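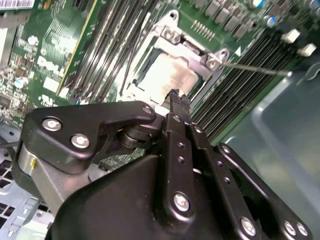
26 de agosto de 2019. Cuaderno del banco de desmontaje, Clirville.

Repaso de las reglas para trabajar cerca del zócalo, versión 5. Fulvio y yo las hemos leído con la celda delante. La regla de altura de seguridad hay que reescribirla: dice «por encima de la placa», y con la punta del dedo junto al marco del zócalo y los bancos de memoria a ambos lados, la placa no sirve de referencia. Propongo medir desde el borde superior de las ranuras DIMM. También falta decir que la palanca de retención cuenta como obstáculo, abierta o cerrada.

Límites que quedan escritos:
– Velocidad dentro del chasis: 70 mm/s como máximo.
– Fuera del chasis: 400 mm/s.
– Parada por contacto activada siempre, también en modo manual.
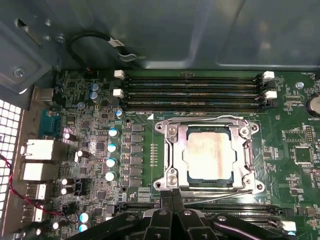
Jianguo pide que los cables sueltos se sujeten antes de habilitar el brazo. De acuerdo, pasa a la lista previa. Lo de la pasta térmica sigue abierto: Shadi quiere limpiarla antes de cualquier agarre, yo solo si se va a tocar el disipador integrado del procesador. Preguntar a Lionel qué hacen en Urnmont.

Pendiente: pasar los cambios a la ficha 1356 y que Sherif la firme. La revisión siguiente, en noviembre.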